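Le grand bac d'atelier : le vider, le laver, le remplir mieux

Astuces d'atelier – Rangement

J'adore les grands bacs. Je le dis d'emblée pour que vous sachiez à qui vous avez affaire : chez moi, tout ce qui ne tient pas dans un tiroir finit dans un bac, et tout ce qui tient dans un tiroir a commencé sa vie dans un bac. Pendant des années j'ai cru que c'était du désordre. Maintenant je pense que c'est une étape, et même une étape très agréable quand on s'y prend bien !

Le problème, vous le connaissez. On achète un bac énorme, profond, increvable, on y jette trois bricoles, et six mois plus tard on plonge le bras jusqu'à l'épaule pour retrouver un embout de tuyau. Voici donc ce que j'ai appris à force de vider les miens (et ceux des voisins, qui ont fini par me les apporter d'eux-mêmes).

Vider en entier, toujours

Je sais, on a envie de piocher. On voit le truc qu'on cherche, on tire dessus, tout le reste dégringole et on referme. Prenez plutôt une vieille couverture ou une bâche, étalez-la à côté du bac et sortez tout, objet par objet. Les longs d'abord : les tiges, les câbles, les tuyaux, tout ce qui est courbé ou qui accroche. Ensuite les petits contenants. La poussière et les vis perdues viennent en dernier, à la balayette.

Pour les choses longues et courbes, attrapez-les par le milieu. Par le bout, elles font levier et fouettent tout ce qui traîne autour. C'est Orlando Zapata qui m'a montré ça en vidant un bac plein de gaines électriques, et depuis je n'ai plus cassé un seul flacon.

Si le bac est vraiment profond, ne travaillez pas plié en deux. Posez-le sur deux tréteaux bas ou, s'il est léger, basculez-le sur le flanc et ramenez le contenu vers vous avec un râteau de jardin pour enfant. Oui, un râteau d'enfant ! Le manche court est parfait pour ça, et les dents en plastique ne marquent rien.

Les parois inclinées, une bénédiction et un piège

Un bac à parois droites se range comme un carton. Un bac à parois inclinées, non. Tout ce qu'on pose contre la paroi glisse vers le fond, et les angles au pied des parois deviennent des nids à petites pièces. J'ai longtemps pesté contre cette forme avant de comprendre comment m'en servir.

Au fond, contre la paroi, mettez ce qui a une base plate et qui tient debout : petits pots, boîtes, flacons bien fermés. Au centre, couchez les objets longs, tous dans le même sens. Laissez un côté libre pour passer la main. Ce dernier point a changé mes dimanches, je n'exagère pas. Une main qui peut descendre jusqu'au fond sans rien déplacer, c'est dix fois moins de fouille. 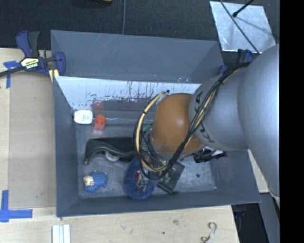 Maribel Nina

Les bacs gris ont un avantage que j'apprécie énormément : les rayures y sont pâles et on finit par les oublier. Un fond marbré de frottements n'a rien d'inquiétant. Un bac qui sert s'use, et celui qui reste impeccable est probablement vide. En revanche, passez la main (gantée) sur les zones écaillées. Si ça accroche le gant, ça accrochera aussi les sacs, les chiffons et la gaine des câbles. Un coup de papier abrasif fin, à la main, sans insister, et on n'en parle plus.

Le lavage, sans y passer l'après-midi

Eau tiède, savon noir, brosse à poils souples. Je commence par le haut des parois et je descends, pour que le jus emporte la poussière vers le fond. Laissez tremper le fond pendant que vous triez ce qui est sur la couverture, vous gagnerez un temps fou.

Pour les traces sombres verticales, celles qu'on fait en remontant des objets le long de la paroi, la gomme blanche de ménage marche très bien. Humidifiez-la, frottez dans le sens de la trace, rincez. Si ça résiste, une pâte de bicarbonate et d'eau, laissée un quart d'heure. Et si ça résiste encore, c'est une rayure : laissez-la tranquille, elle a gagné.

Une petite tache ronde et foncée au fond ? J'en ai eu de toutes sortes : de la colle, du cambouis, un rond de rouille laissé par un écrou oublié. Essayez le savon d'abord, puis un peu d'huile de cuisine sur un chiffon, qui ramollit bien les résidus collants. On dégraisse ensuite au liquide vaisselle. Évitez l'acétone sur les plastiques dont vous ignorez la composition, j'ai un couvercle tout voilé qui peut en témoigner.

Séchage complet, bac retourné et légèrement calé d'un côté pour que l'air circule. Une nuit, c'est bien. Remettre des outils dans un bac humide, c'est fabriquer de la rouille avec méthode.

Trier par geste

Alors là, c'est mon sujet préféré ! Je ne trie plus par matière ni par taille, je trie par geste. Ce qui sert à fixer va ensemble. Ce qui sert à nettoyer va ensemble. Ce qui sert à couper va ensemble, et hors de portée des petits. Quand je démarre un bricolage, je pense à ce que je vais faire, pas à la forme des objets, et je mets la main dessus tout de suite.

Mercedes Ayala m'a écrit après la dernière fiche pour me dire qu'elle préférait trier par pièce de la maison : un bac cuisine, un bac salle de bains, un bac jardin. Ça marche très bien aussi si vous avez la place. Chez moi, le même tournevis passe de la cuisine au jardin trois fois par semaine, alors j'ai renoncé.

Gardez une catégorie « je ne sais pas ». Vraiment. Une petite boîte fermée, avec le mois écrit dessus. Si en janvier prochain elle n'a pas bougé, vous pouvez donner ou recycler le contenu sans même le regarder trop longtemps – regardez quand même un peu, j'ai failli perdre la clé du radiateur comme ça.

De la couleur, s'il vous plaît

Un grand bac sombre avale les objets sombres. Un câble noir au fond d'un bac gris, dans un garage mal éclairé, c'est une partie de cache-cache. Deux solutions, que j'utilise toutes les deux.

La première, c'est la couleur sur l'objet. Un tour de ruban adhésif rouge ou orange sur le bout des câbles, des tiges et des manches. Mettez-le au bout qui reste vers le haut. Le rouge se repère très vite, même dans un fouillis.

La seconde, c'est le contenant clair. Les petits pots blancs se voient de loin, et les contenants translucides laissent deviner ce qu'il y a dedans. Je récupère les pots de la cuisine, je les lave bien, et j'écris dessus au feutre permanent. Les étiquettes en papier se décollent à la première éclaboussure. Si vous y tenez, recouvrez-les d'un large ruban transparent qui dépasse de chaque côté.

Les câbles et les tuyaux

Jamais enroulés serrés autour du coude ! Ils gardent la torsion et s'emmêlent dès qu'on les lâche. Faites de grandes boucles souples et attachez-les à deux endroits avec des attaches réutilisables. Les liens noirs tout simples font l'affaire, à condition de ne pas les serrer au point de pincer la gaine.

Pour un tuyau souple, je laisse les deux extrémités du même côté et je les glisse l'une dans l'autre quand c'est possible. Pas de poussière dedans, pas d'araignée non plus (vécu). Et si plusieurs câbles partent toujours ensemble, autant les attacher en faisceau une bonne fois et les ranger comme un seul objet.

Remplir aux deux tiers

C'est ma seule règle stricte. Un bac plein à ras bord devient un bac qu'on n'ouvre plus. Aux deux tiers, on voit le fond par endroits, on peut pousser, décaler, attraper. Quand ça déborde, je ne tasse pas, je retourne à la couverture et je retrie.

Pensez au poids aussi. Le volume donne envie de tout mettre, et puis un jour il faut déplacer l'engin. Quatre roulettes dont deux à frein, vissées sous une planche un peu plus large que le bac, et il se déplace d'une main. Posez le bac sur la planche sans le percer, vous pourrez toujours le laver sous le jet.

Cinq minutes le dimanche

Je passe devant chaque bac le dimanche en fin de journée, avec une tasse de thé. Je remets debout ce qui est tombé, je sors ce qui n'a rien à faire là, et je regarde le fond. C'est tout. Les semaines où je saute ce petit tour, je le paie le mois suivant par une heure de couverture.

Dans la prochaine fiche : les couvercles, comment les ranger quand ils ne vont plus sur rien, et la méthode d'Édgar Tello pour les suspendre derrière une porte avec de la corde à linge. J'ai essayé, c'est génial, il faut juste une porte solide.

Rubriques : Atelier – Rangement – Nettoyage – Récup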